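Podton Room Refit - progress note to Sabbagh Fund, October

Sorry this is short, wanted to get it to you before Friday. Main points first, details under.

Room is in use. Lights done. Storage part done. Floor not started. Spend is inside the grant, one line moved (see money).

Ceiling and lights
Kept the corrugated ceiling. You asked in the last call whether it should be boarded over - priced it, too much, and it would of lost us height. Cleaned and painted white instead, two coats, three on the stained bit by the door. Old tubes all gone. New fluorescent fixtures up and wired, signed off by the electrician. Far end still a bit dimmer than we'd like in late afternoon. One more fitting would fix it, quote is 300, not in the budget yet.

Far wall
Brick left bare, brushed down and sealed. Dust was the big complaint last winter, people were wiping down the tables every morning. Much better now. White cabinet is in place against the brick and being used already, mostly paper stock and clean cloths. Second cabinet is on order from Navent, delayed twice. They now say 4 weeks. Will chase.

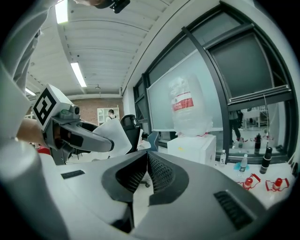

Main room looking toward the brick wall, lights on, cabinet at the far end.

Sorting and folding
Started back up as soon as the paint was dry. This is the part of the grant people actualy see so a bit more on it. Sheets get picked up, checked, folded, stacked, put away. Before the refit the stacks sat on the floor in the hallway and a lot got thrown out dirty. Now they go straight in the cabinet. Shelf labels are handwritten for now - Vidside is printing proper ones, should have them for the next note.

13 people signed up for the fall sessions, waiting list is open. Evening slot is full. Morning slot has space, we think the start time is too early and will try moving it back an hour.

Floor
Not started, as above. Contractor found damp along the left wall when they lifted a corner of the old covering. Not serious but has to dry out before anything goes down. Dehumidifier running nights. Next reading end of the month. If it's still high we will have to push the floor to after the holidays, which means closing the room for a week in the new year instead of the planned shutdown.

Money
Paint and prep came in 900 under. Would like to move that to storage, as the second cabinet went up in price after we ordered. What's left over would cover the extra light. Need a yes from you in writing for both, email is fine.
Electrical on budget. Floor not invoiced. No other changes.

Still to do
Second cabinet - waiting on Navent
Printed shelf labels - Vidside
Damp reading, then floor date
Extra light at far end, if approved
Touch up paint around the door frame
Fire exit sign, ordered, not here yet

Receipts to date are in the shared folder, sorted by month. The September electrical one is a scan of a photocopy, asking them for a clean copy. Next note will come once we have the damp reading and a floor date.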